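Are paid 3D printer profiles worth it for tripod plate parts?

Posted by Bohdana Horobets, 2 April 2025

I have a Brumero printer, the mid-size one, and I've been making quick release plates for my tripod. The free files I started with come out fine for looks but the dovetail is always a hair too wide and I end up sanding it. Now Reltano is selling a "precision profile pack" for my printer that claims it fixes fit problems on camera parts without any tuning. I'm doubtful. A profile is a bunch of settings in a file, and I don't see how somebody else's settings can know what my machine does.

I print PETG at the normal temperature on the spool label. Layer height is the default. The plate is supposed to hold a camera and a fairly heavy lens, so I'd like it to be right before I hang anything off it. Has anyone here bought the pack, and did it change anything you could measure?

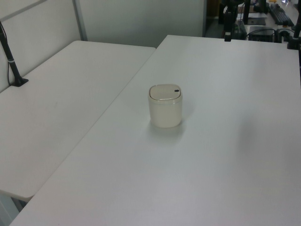 Also, the seller's page says the parts are "as strong as machined metal." I asked them how they tested that and got a coupon code back.

Siham Fawzy

Bought it in December. Opened it up next to the stock profile and compared them line by line. The differences I found were slower outer walls, one extra wall, and a small negative number for horizontal expansion. You can type all of that in yourself for free.

My plates did come out tighter. They also came out tighter when I used the stock profile and changed only the horizontal expansion, so draw your own conclusion. Print a short slice of the dovetail first, maybe a quarter of the length, and measure it with calipers. Change the number, print it again. It took me 4 tries to get one that slid in and clamped properly, and it's stayed good on that brand of filament. On a different spool I had to redo it.

As for the metal claim, no. Look at which way the layers run. If you print the plate flat, the screw is pulling the layers apart, and that's the weak direction. I use printed plates for a flash and a small microphone. The camera goes on the aluminum one from Stedgate that came with the head.

Ok-hee Jeon

I use the pack and never had a problem, prints look great. Maybe your belt is loose?

Stefaniia Sydorenko

Loose belts usually give you round holes that aren't round. Print a circle and check it both ways before you start tightening things. If the circle is good and the dovetail is still fat, do what Siham said and keep your money.

I'd also want to know if the free file is any good. There are several dovetail plates floating around that were drawn from somebody's photo of a plate, and they don't match each other. Measure the plate that came with your tripod and compare it with the model in your slicer. Mine was wrong in the file, and no profile would have fixed that.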